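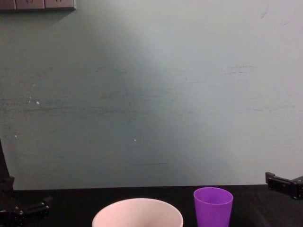
Pale bowl and purple cup at the wall table, power strip top left.

2 Sep 2026
Waranstead, back room. Notes on the table, the wall and the dishes.

Started with the wall. The scuffs are at several heights and there are more of them than I had remembered. Most are faint and run sideways. There's a group of short dark ones toward the upper right and a thin dark streak lower down, left of the middle. I'd put the low ones down to things being slid along the table and rubbing the paint, but that doesn't account for the high ones. Possibly the shelf boards that were stored upright here before December.

Tried a damp cloth with a drop of dish soap on a patch near the far corner, outside the part we look at all day. The gray came off a little. The dark streaks did not. Tried a melamine sponge on the same patch, light pressure, and that lifted the streaks but left a shiny spot you can see from the side. I don't want a wall full of shiny spots, so I stopped there. The leftover can of Reltell wall paint is under the sink, still liquid when I shook it. No color code on the lid. Will paint a test square and let it dry overnight before deciding anything.

Keep wet cloths well away from the power strip. If we end up painting, the strip gets masked, and the breaker goes off first.

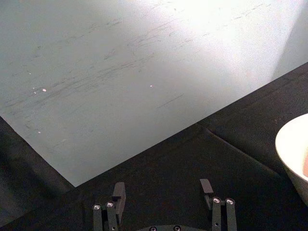

Lint next. Black cloth shows every white speck, and the specks travel. Wiping with a paper towel made it worse, as usual - the towel sheds. A lint roller works on the cloth but takes a fresh sheet every few strokes. For the hard surfaces a dry microfiber is enough. Please put the microfiber back in the drawer and not in the rag bin, where it picks up everything the rags have.

The cloth itself is still usable. It creases along the length and the creases come back after steaming. I pulled it tight and pinned it again underneath, working from the middle of the long side out to the corners, which gives fewer folds than starting at a corner. A bowl set down on a fold rocks slightly, so smooth the place with the flat of your hand before putting anything there.

Samarakoon can supply a heavier black cloth by the roll, minimum order 3 meters. We need less than that, but the rest would do for a spare. I haven't ordered. I'd like a sample piece first to see whether it holds lint the same way.
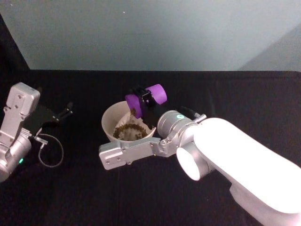
Dishes. The Aron box has 13 cups in it, mixed colors, all the tapered kind. I took the purple one for this setup and am leaving it as the standard for now. It shows up well against black and can't be mistaken for anything else in the box. The dark blue ones are hard to pick out on the cloth in the afternoon and can stay packed.

The bowl is the heavier piece by a long way. On the kitchen scale it came to nearly 600 grams, which is more than I guessed. It stays where you put it. The cup does not; a tug on the cloth will tip it, so straighten the cloth before the dishes go out.

Both washed by hand, warm water, no abrasive side of the sponge. Dry the foot of the bowl properly. I left it damp once last week and it made a ring on the cloth that took until the next morning to go.

Order I've settled on for setting up:
Roll the cloth.
Smooth out the folds.
Bowl first, left of center.
Cup to the right of it, with a gap you can get a hand into.
Check both for lint and water spots.

The gap matters more than the exact position. With the two close together the cup gets nudged every time somebody reaches for the bowl.

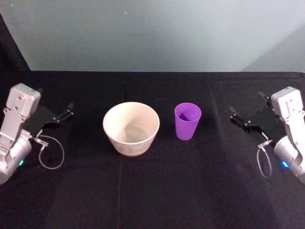
A penciled note in the margin asks whether it wouldn't be simpler to leave the wall as it is and change the cloth, given that the marks bother fewer people than the lint does. The same note says a washed cloth sheds less than a new one, so any sample should go through the machine twice before we judge it.

Fair point on the washing, will do that. On the wall I'd still like to see the test square. If the Reltell dries to the wrong shade the question is settled anyway and the can goes to disposal.

To do:
Paint test square, far corner.
Ask Samarakoon for a sample.
Buy lint roller refills, 3 packs.
Label the Aron box on the short end so it can be read on the shelf.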